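Comparing Two Grippers on a Kitchen Counter

September 2022

For most of the summer the author has been comparing two grippers for household tasks. The first is the Likeck parallel gripper, which has been in use in the workshop since May. The second is the newer Renent unit, purchased with the author's own funds after a long exchange of letters with the distributor. Both were driven by the same Gretetti controller, with the same firmware, so that any difference in the results could be assigned to the hand and its mounting.

The purpose of the comparison was modest. Published figures for grippers are generally taken on steel blocks and machined cylinders, under even light. A household does not contain many machined cylinders. It was therefore decided to run the trials at a kitchen counter, among ordinary household goods, and to leave the goods where a person would leave them.
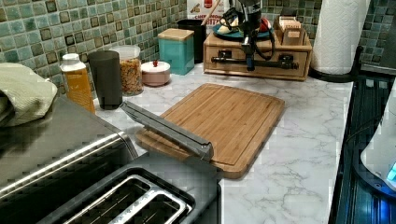 Each trial consisted of one approach, one grasp, one lift and one release. A trial was recorded as a success only if the object was set down within 3 centimeters of its target and had not been dropped or crushed on the way. A total of 98 trials was completed with each gripper. The controller was restarted between sessions and the wrist was zeroed again each time, a step that the Khokhar mounting guide recommends and that the author had previously been inclined to skip.

The Likeck gripper completed 67 of its trials. Its failures fell mostly at the moment of contact. The fingers close at a fixed speed unless the speed is changed by hand in the configuration file, and light objects were pushed ahead of the first finger before the second could arrive. Lowering the speed helped, at the cost of patience. On rigid objects with flat sides it performed very well, and it held its calibration through every session.

The Renent gripper completed more trials, although the author would caution against reading too much into the margin. Its advantage lies in the finger pads, which give a little on contact and so forgive an error of a few millimeters in the approach. Its disadvantage is the software. The driver lost its connection to the controller on 2 occasions, and on both it was necessary to cut power to the arm before the connection could be restored. The error message was the same each time and explained nothing. 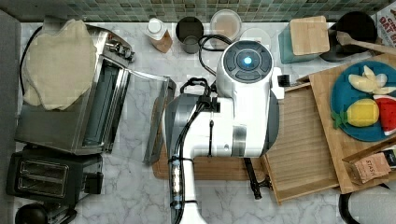

Soft objects deserve a separate word, as they gave the most trouble to both units. A rigid object reports its presence through the motor current; a soft one yields, and the controller continues to close in the belief that it has not yet arrived. Pretend food is a useful stand-in at this stage, and pieces such as the banana bunch, the lemon with its green felt leaf and the watermelon slice on the teal plate differ enough in shape to call for a different approach in each case. The author found that a current limit suited to one piece was seldom suited to the next. Setting the limit per object is acceptable in a trial and would be tiresome in daily use.

Cable routing also affected the results more than had been expected. A loop left too long can brush against objects during the approach, while a loop left too short pulls on the wrist at full extension. An afternoon was given to this matter alone, and the arm's reach was tested at several heights before any further grasps were recorded.

For the present, the Renent gripper will remain in use for soft and irregular objects, and the Likeck will be kept for everything else. A request concerning the dropped connection has been sent to the distributor, together with the logs from both failures. Readers who have used the Renent driver with a Gretetti controller are invited to write in, particularly if they have found a release of the firmware on which it remains connected.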